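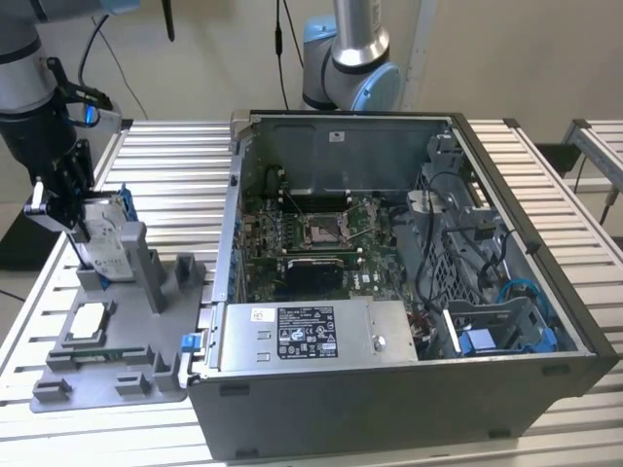
Hovby, 20 August 2020 - Flolar will open a repair and reuse centre in Hovby at the end of this month, where residents and small businesses can bring old electronics free of charge. The centre takes in televisions, phones, printers and office computers, such as a dark grey Dell tower whose green motherboard and memory slots come into view when the side panel is off. Machines that can work again will be sold at a low price to families and students in the district, and the others will be taken apart for their materials.

The centre is in the former Ignacio furniture hall and has a floor area of 889 square metres. It will employ 17 people in the first year.

"Many households keep old equipment in the garage for years, as they do not know where to bring it," says Maj-Britt Tangen, manager of the centre. "We wish to make this easy for them, also for those who come by bus with one small thing in a bag."

During a trial collection last winter, 194 households delivered equipment to Flolar. The trial was made together with the training school Skolteck, which will send 22 students to the centre for practical work each term.

"Our students learn the trade best with real equipment on the bench," says Chalerm Nakpan, course leader at Skolteck.

Fridges, car batteries and light tubes are not accepted. Visitors are asked to remove personal papers and discs before delivery.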